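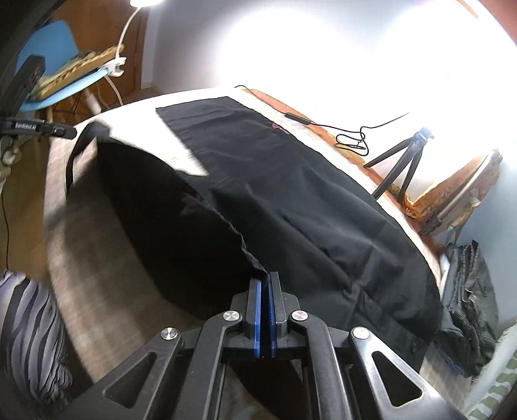
白いシーツのベッドに広げた黒い大判の布。片側は床のほうへ垂れている。

大判布の「たたむ・しまう」調査 協力者募集(Kimeck 生活道具調査室)

「誰でも一人できれいにたためる」という言い方を、私たちはあまり信用していません。

シーツ、カバー、背景用の布、こたつ掛け、カーテン。大きな布のたたみ方を教える記事や動画はいくらでもありますが、たいていは広い床か、物の載っていない大きな机の上で始まります。角がきちんと見え、四辺がまっすぐで、布の向こう側に手が届く。そういう場所が家にある人は、そもそもたたみ方でそれほど困っていないのではないか、というのが調査室の疑いです。

多くの家で大きな布を広げられる面といえば、ベッドの上でしょう。ところがベッドは布をたたむ台としては相当に扱いにくいものです。幅が足りなければ左右に落ちる。落ちた分の重みで、中央にもしわが寄る。手前の縁をつまんで引けば、下のシーツまでついてくる。おまけにベッドの上には、さっきまで使っていたコードや三脚や脱いだ服が載っていたりします。

今回の調査は、そのような場所で、普段どおりに布をたたんでもらい、世の中で勧められている方法がどこまで使えるのかを確かめるものです。使えないという結果になっても構いませんし、使えるという結果になれば、それはそのまま報告します。

何を調べるのか

比べるのは三つです。
ひとつめは、ご自身がいつもしている方法。自己流で結構です。丸めて押し込んでいる方は、丸めて押し込んでください。
ふたつめは、Trelex式と呼ばれるたたみ方。長い辺を先に合わせ、台の縁を定規代わりに使うというもので、講座の案内には「台の広さを選ばない」と書かれています。調査室で試したときは、台の広さを大いに選ぶように感じました。ただ、試したのは室内の数人にすぎず、それだけで結論を出すわけにはいきません。
みっつめは、収納袋のUrkimelを使う方法です。きちんとたたまなくても、袋に入れて口を絞れば形が整うというふれこみです。整うのは袋であって中の布ではないだろう、と私たちは見ていますが、押入れに収まるならそれでよいという考え方もあるはずです。その判断は使う人にしてもらいます。

どの方法が優れているかを先に決めた調査ではありません。Trelex式の講座からも、Urkimelの販売元からも、費用や製品の提供は受けていません。袋はこちらで普通に購入したものをお渡しします。

募集する人

募集人数は40人です。次の条件に当てはまる方を対象とします。

18歳以上の方
自宅のベッド、または布団の上で大きな布をたたむことがある方
ベッドの幅より大きい布を、1枚以上お持ちの方
調査期間中、同じ住まいで過ごす予定の方
記録用紙に日本語で記入できる方

片づけが得意かどうかは問いません。あえて申し上げると、得意な方ばかりが集まると困ります。以前おこなった衣類の調査では、応募者の多くが収納好きの方で、どの方法を試しても上手にたたんでしまい、違いがほとんど出ませんでした。今回は「布をたたむのが嫌いだ」「たたまずに椅子に掛けたままにしている」という方の応募を歓迎します。

整理収納の資格をお持ちの方、布製品や収納用品の販売に関わるお仕事の方は、応募の際にその旨をお書きください。お断りするとは限りませんが、集計を分けることがあります。

一人暮らしの方も、ご家族と同居の方も応募できます。ただし、たたむ作業は一人でおこなってください。二人で端を持ち合えば大抵の布はたためます。それができない時間帯の話を調べたいのです。

布について

お手持ちの布をそのままお使いください。素材や色に指定はありません。とはいえ、暗い色の布がお手元にあれば助かります。黒や紺の布は、折り目も影も同じような暗さに見えて、縁がどこなのか分かりにくいことがあります。たたみ方の説明には明るい色の布がよく使われ、この点にはあまり触れていません。些細な差かもしれませんが、記録してみないことには何とも言えません。

布の片隅にロゴやタグがある場合、それを目印にしているかどうかも教えてください。向きを確かめるのに使っているという声と、まったく見ていないという声の両方を聞いています。

吸音や遮光のための重い布、動物が使っている布、破れが広がるおそれのある布は対象外とします。調査のために新しい布を買う必要はありません。買っても代金はお支払いしません。

やっていただくこと

期間は4週間です。最初に説明会があり、その後はご自宅での作業と記録になります。

第1週は、いつもの方法だけでたたみます。このとき、ベッドの上を片づけてから始めないでください。調査だと思うと、先に部屋を掃除してしまう方が必ず出てきます。気持ちは分かりますが、それでは普段の様子が分からなくなります。コードがあるならあるままで、枕があるならあるままで始め、途中で邪魔になったらそのとき動かし、動かしたことを用紙に書いてください。

第2週は、Trelex式でたたみます。手順書は説明会でお配りします。手順書を読んでも分からないところは、分からないまま進めてもらい、どの行で手が止まったかに印をつけてください。こちらに電話で聞いていただいても、この週は手順の質問にはお答えしません。

第3週は、Urkimelを使います。袋の大きさは布の寸法に合わせて調査室が選びます。入りきらなかった場合、無理に押し込まず「入らない」と記入して終わりにしてください。

第4週は、三つのうち好きな方法を選べます。途中で変えても、どれも使わずに置いておいても構いません。調査室がいちばん見たいのはこの週です。説明を受けた直後に言われたとおりにたためるのは当たり前で、その後も続くかどうかが問題だからです。

回数の決まりはありません。布を使って、しまう必要が出たときに作業してください。用紙を埋めるために、わざわざ広げてたたみ直すことはしないでください。

記録用紙に書くこと

たたみ始めと終わりの時刻、たたんだ場所、先に動かした物と途中で動かした物、布が床に触れたかどうか、やり直したかどうか、しまった先。これに自由記入欄がつきます。

「きれいにできたか」を五段階で答えるような欄は設けていません。点数をつけてもらうと、三か四に集まるだけで何も分からないという経験を何度もしました。代わりに、腹が立った箇所があれば自由記入欄に書いてください。乱暴な字で構いません。

各週の終わりに、しまった状態の布を写真に撮って送っていただきます。スマートフォンで撮ったもので十分です。部屋の様子を写したくない方は、布だけが写るように寄って撮ってください。照明の都合で一部が白く飛んでいても、折り山が確認できれば撮り直しは求めません。

説明会

場所はStaniforth会館の二階、小会議室です。9月中に複数回開き、そのうち都合のよい回に出ていただきます。各回とも所要時間は2時間、午後の回と夜の回があります。日程は書類選考を通過された方に個別にお知らせします。

会場には説明用のベッドを置きます。模範演技はしません。上手な人がたたむところを見ると、その動きをまねてしまい、手順書の出来が分からなくなるからです。がっかりされるかもしれませんが、たたみ方を習いに来る会ではないことをご承知ください。習いたい方には、各種の講座のほうが向いていると思います。

会館に駐車場はありません。小さなお子さん連れでの参加は可能ですが、預かりの用意はしていません。

謝礼と費用

最後まで記録を提出された方に、謝礼をお支払いします。金額は選考通過のお知らせに明記し、それを見てから辞退していただくこともできます。途中でやめられた場合は、提出された週の分を計算してお支払いします。

説明会への交通費は実費です。記録用紙の返送には切手を貼った封筒をお渡しします。Urkimelは調査後に返却の必要がありません。気に入らなければ処分していただいて結構ですが、処分したかどうかは最後の用紙に書いてください。これも結果のうちに入ります。

お断りしておくこと

この調査に参加しても、部屋が片づくとは約束できません。布が一枚たためたところで、ベッドの脇の服の山は残りますし、椅子の上のクッションもそのままでしょう。暮らしが変わる、気持ちが軽くなるといった効果について、調査室は何の見解も持っていません。そうした感想が用紙に書かれていれば読みますが、集計の対象にはしません。

また、40人の記録で世の中の家庭全体を語れるとも考えていません。住まいの広さもベッドの高さもさまざまで、集まる方には偏りが出ます。報告書では、その偏りが分かるように書くつもりです。

腰や肩に痛みのある方は、無理をなさらないでください。ベッドの向こう側へ体を伸ばす動きが入ることがあります。体の都合でたたみ方を変えている方の記録は貴重ですが、痛みを我慢してTrelex式を試す必要はまったくありません。その週は「試さない」と書けば済みます。

個人情報と写真の扱い

お名前とご連絡先は、連絡と謝礼の支払いだけに使います。記録は番号で管理し、報告書にお名前は載りません。お送りいただいた写真を報告書に載せたいときは、一枚ごとに可否を伺います。まとめて許諾をいただく形はとりません。断られたからといって、謝礼が減ることもありません。

報告書は、Kimeckの資料室で閲覧できるようにするほか、参加された方には郵送します。Trelex式の講座とUrkimelの販売元にも同じものを送りますが、事前に見せて直してもらうことはしません。

応募方法

Kimeckの受付窓口にある応募用紙に記入して提出するか、同じ内容を書いた手紙を生活道具調査室あてにお送りください。記入項目は、お名前、年齢、連絡先、住まいの形、ベッドまたは布団の幅、調査に使う布の種類と縦横の寸法、今のたたみ方です。

寸法は布を広げて測ってください。袋に書いてある数字を写さないようお願いします。洗って縮んでいることも、もともと違っていることもあります。

志望の動機を書く欄はありません。そのかわり「今のたたみ方」は少し詳しくお書きください。「四つ折りにする」だけですと、どちらの辺から折るのか、どこに立って折るのかが読み取れず、選考で迷います。

締め切りは8月末、当日の消印まで有効です。応募が多い場合は、布の大きさとベッドの幅の組み合わせがなるべく散らばるように選びます。先着順ではありません。結果は、通過された方にもそうでない方にも書面でお知らせします。

お問い合わせは受付窓口まで。受付時間は午前10時から午後4時まで、正午からの一時間は応対できません。

Kimeck 生活道具調査室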